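Print this page | E-mail this page

Call for participants: hand-held gripper study, Clindard

Clindard is looking for people to take part in a study on how robots can learn desk tasks from human demonstrations. The work is part of the Vitudico project and runs through June.

In our first round, participants recorded 1244 demonstrations using hand-held grippers. A policy trained on 1000 of them completed the test tasks in 80 percent of trials. Results dropped when the desk layout changed, and the new round is meant to find out how much of that drop comes from differences between the people giving the demonstrations.

What you will do
You will use the grippers to pick up and move everyday items on an office desk. A session lasts about 2 hours, with breaks. Practice comes first and is not scored.

Who can apply
Adults 18 and over with full use of both hands. You should be able to stand for twenty minutes at a time. No background in robotics is needed, and left-handed people are encouraged to apply. People who took part in the first round are not eligible.

Pay and data
Participants are paid $80 per session. Recordings are stored under a number, without your name. You may stop at any point and will still be paid for the session.

To apply, write to Nisreen Hijazi at the Clindard study desk with your age, preferred hand and the times of day you are free.
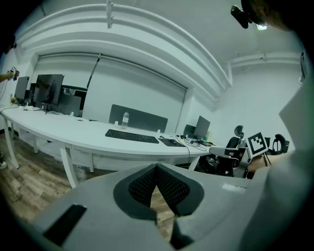
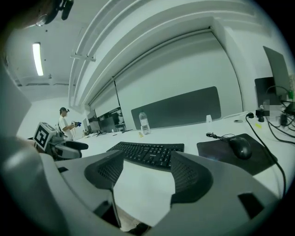 Views past the gripper fingers toward an office desk, Vitudico project.

We use cookies to improve your visit. Accept | Settings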